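**Boxes for the June collection**

Dear members,

Thank you to everyone who has already told us that they will give something. The collection goes to the Lovix shelter again, and this year we would like to pack better than the last time. Zainab Tijani has written the rules on the door of the store room, but not all of you pass there, so I repeat them.

Please bring your things in a cardboard box which one person can lift alone. The boxes with a hole for the hand in the side are the best ones, as the stairs at Odukoya House are narrow. Heavy things go down first, soft things after. We cannot take glass, opened food or medicines.

What the shelter asks for most is not clothes. They asked for wet wipes, tissues, soap and small towels. Last June we gave 400 packs of tissues and only 14 packs of wipes, and the wipes were finished in 3 days. So if you are in the shop and you do not know what to choose, please choose wipes. The big soft packs with a plastic lid are very good, because they can be closed again and do not become dry so quickly. Put them in the box standing or leaning at the side, with the lid not pressed by other things.

Gift boxes of sweets are also welcome if they are still closed. Please keep them separate from the soap and the wipes, or the chocolate will take the smell. A gift bag is a good place for them.
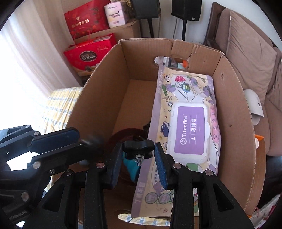 *Bumar Neighbours' Club · Giving and Sharing Group*

The Titanfine wipes with the drawings on the pack are the kind I mean. Any other make is equally fine.

If you have no box, Olanrewaju Briggs keeps flat ones under the stairs and will give you tape also. Write your name on the flap, and on one side too, in large letters. We have space for 100 boxes and we hope to fill it.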